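Skarkine floppy emulator kit for 8-bit and 16-bit home computers

Sold by Trolport. Page updated 12/11/2023.

Back in stock, second run. First batch went faster than we planned and the waiting list was a mess, sorry to everyone who got two emails.

What it is: a drop-in replacement for the internal disk drive in your old machine. Takes disk images off a USB stick and feeds them to the computer as if they were real floppies. Text adventures, puzzle games, early RPGs, the weird shareware compilations, all of it. If the game booted off a disk and your machine can read that disk, it should boot off the Skarkine.

What's in the box
Main board with display and dial
34-pin ribbon cable
Power lead, small Berg type
Mounting plate and four screws
Printed jumper card – keep it, the jumpers are not labeled on the board

No USB stick included. Any small one works, FAT32 only. We tried a bunch of big ones and they are slower to mount, no other difference.

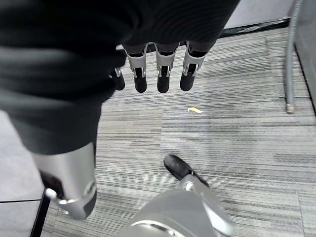
Holds up to 400 images per folder before the menu gets sluggish. You can have more folders than that, nobody needs them all in one place. File names get cut at 40 characters on the display so put the disk number at the front if you have multi-disk games. "2 – Dungeon of whatever" beats "Dungeon of whatever disk 2" when you are mid-game and it wants a swap.

Saving works. Writes go straight back to the image on the stick. Wait for the dot on the display to go out before you pull it or switch off. Please. Most of the returns we get are a half-written save disk and there is nothing wrong with the board.

Copy protection: mixed. Plain sector images are fine. Games that check for weak bits or odd track lengths need a flux-type image, and the Skarkine reads the common ones but not every one. Dirnlow keeps a compatibility list for this board, 337 titles tested at last count, sorted by machine. Check there before you write us about one particular game. Their list is better then ours.

Firmware
Ships with the March build. Fixes the drive-select bug on two-drive setups and the one where the dial skipped an entry if you turned it fast. To update, copy the file to the root of the stick, hold the dial in, power on, let go when the display blinks. Takes about a minute. Don't touch it while it runs.

Case options
Bare board, or with the Shetty faceplate in beige, gray or black. The faceplates are printed to order so add a few days. Beige is close to a yellowed case, closer than we expected, but its not going to match a cleaned one. The gray has a slightly rougher finish this time around. Different supplier.

Fits a standard 3.5 inch bay. For a 5.25 inch bay you need the adapter frame, sold separate. Slimline laptop drives – no, different connector, don't try to force it.

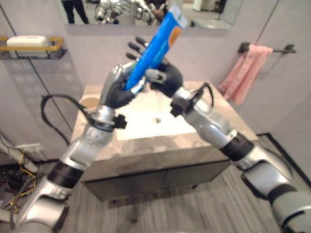
Can I keep my original drive connected too?
On most machines with a second drive connector, sure. Set the Skarkine as drive 0 and the old one as drive 1, jumper card shows which pins. Handy for copying your own disks over to images while they still read.

Sound
There is a header for a small speaker if you miss the drive noise. Clicks on every step. Volume is set by a jumper, quiet or loud, no in between. Speaker not included.

Shipping
Boards weigh 187 grams packed. Small padded box, tracked. Orders with a faceplate go out together, we don't split them.

Returns within 30 days if the board is undamaged and the mounting holes haven't been drilled out. Yes that has happened.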